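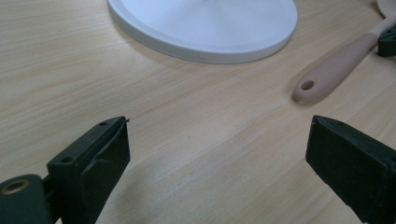 Gindine Hand-Held Gripper, Model 3

Home > Equipment > Data collection > Hand-held grippers

Gindine is a hand-held gripper for recording manipulation demonstrations. The operator holds it, opens and closes the fingers, and carries out a task at a normal working pace. The recordings are then used to train a policy that runs on a robot arm fitted with the same fingers. No arm is needed while the demonstrations are being collected.

Gindine is sold singly or as a matched pair for two-handed work. Most of the method described on this page was developed with the pair.

Fingers

Model 3 is supplied with green printed fingers. They are rigid, with flat inner faces, and are held on by screws so they can be changed without taking the body apart. The mounting blocks have brass threaded inserts, which stand up to repeated changes much better than a thread cut straight into the plastic.

Fingers are printed in batches and lightly finished by hand. Small burrs can be left at the tips and should be trimmed before first use. A fine file or a craft knife will do. Do not sand the inner faces, as this alters the closed position and the gripper will have to be calibrated again.

The method

Model 3 was designed around one question: how much does the starting position of the hands matter when a policy is learned from hand-held demonstrations? In our earlier sets the operator always began with the fingers close to the first object. Policies trained on those sets did well from similar starts and badly from anywhere else. The arm would often close on nothing, or drift to one side of a plate and stay there.

For the August set we changed the collection procedure. Each demonstration begins with the grippers open and held back from the objects. The operator waits for the tone, then approaches. The approach is kept in the training data in full, including any small corrections made on the way. Table layouts are reset between demonstrations, with plates and utensils moved and turned.

The set contains 1000 demonstrations across 12 table-setting tasks. They cover placing a plate, moving a utensil beside it, passing a utensil from one hand to the other, and clearing. All were recorded with paired grippers on plain tabletops.

Result

Policies trained on the new set recovered from poor starting positions more often than those trained on the earlier sets. The gain was clearest in tasks where the first move was a long reach across the table. For tasks with a short reach there was little to choose between them.

Two problems remain. Thin handles lying flat are still difficult, particularly when the handle points towards the gripper, and plates with a low rim are sometimes pushed along before they are lifted. We think both have more to do with the shape of the fingertips than with the data — a thinner tip is being tested — but we have not yet run enough trials to say so with confidence.

We have not tested the procedure on soft objects or on patterned surfaces, and the result should not be assumed to carry over.

Using it with other equipment

The Ruddock wrist plate carries the same fingers on a robot arm and keeps the camera at the same distance from the tips. If you use a different plate, measure this distance and enter it in the settings file before training.

Recordings are saved to the body of the gripper and copied off through the Uvent dock, which charges two grippers at once. The dock also matches the clocks of a pair. Dock both grippers together before each session, or the left and right recordings may not line up.

In the box

Gripper body with camera mount
Fitted pair of fingers
Spare pair of fingers
Finger screws and driver
Calibration card
Wrist strap

The dock and wrist plate are sold separately.

Care

Wipe the fingers with a damp cloth. Do not use solvents. Tighten the finger screws by hand only, and stop when the head meets the surface. Check the fingers for play at the start of each session, and calibrate again after any change of fingers.

Ordering

Gindine is supplied by Kidport to universities, colleges and company laboratories. Please say when ordering whether you need a single gripper or a pair, as pairs are matched before they are packed. Fingers from Model 2 do not fit Model 3.

Page last updated Jun 19, 2021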